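The arm came on loan for 20 days, and Chiamaka Nnaji had cleared her living room for it before the van was even out of the street.

She reviewed things for a living. Vacuums, mostly, and once a bread machine she still thought about. But this! The Cemov home kit had two fingers, a camera at the wrist, and a booklet of 61 pages that she read twice over dinner, with sauce on most of chapter three.

"You're smiling at a manual," said Kayode Nwachukwu, who lived upstairs and had come down to watch.

"It's a good manual. Listen. 'Cara will ask before she lifts anything she does not know.' Isn't that nice?"

"Who's Cara?"

"The voice. It comes with a voice."

Kayode had owned a Zovetti for one winter, and it had spent that winter pushing a slipper up and down his hall. He sat on the arm of the couch with his coat on. He wasn't staying, he said.

Chiamaka had a list. The first job on it was the one her readers wrote in for, over and over, the ones with bad backs and the ones with new hips (her mother too, though her mother phoned instead of writing). Get the remote. It always ended up in the deep part of the little wooden side table, down under the round top, where you had to fold yourself in half to reach it.

"Cara," she said, "could you get me the TV remote, please?"

"You don't have to say please," said Kayode.

"I like saying please."

The arm woke up and swung out over the table, quicker than she'd expected, and she actually grabbed his sleeve. On her laptop she had the view from the wrist.

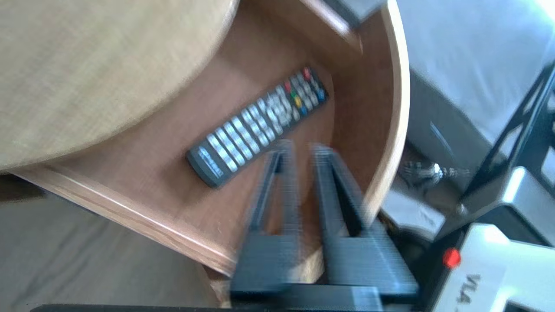 "It'll go for the middle," Kayode said. "Mine always went for the middle of things."

"Shh. Give it a second."

"I'm only saying."

The motors made a small humming noise, up and then down again, like someone trying to remember a tune. Chiamaka wrote *sounds friendly* in her notebook and underlined it. Then the fingers closed, and the remote tipped, slid, stopped, and came up out of the table at a silly angle, held by one end like a fish.

"Where would you like it?" asked Cara.

Chiamaka couldn't answer, she was laughing too hard. It was Kayode who stuck out his hand. The arm turned, slowed down, and waited until he had a proper hold before it let go. He looked at the remote for quite a while.

"The Lozano can't do that," he said. "I read up on the Lozano. It drops things *near* you."

"I thought you weren't staying."

He had taken off his coat. "Can it put it back? Ask if it can put it back."

"You ask."

He cleared his throat and leaned toward the arm, a little formal, the way he spoke to other people's dogs.

"Cara," he said. "Would you put this back, please?"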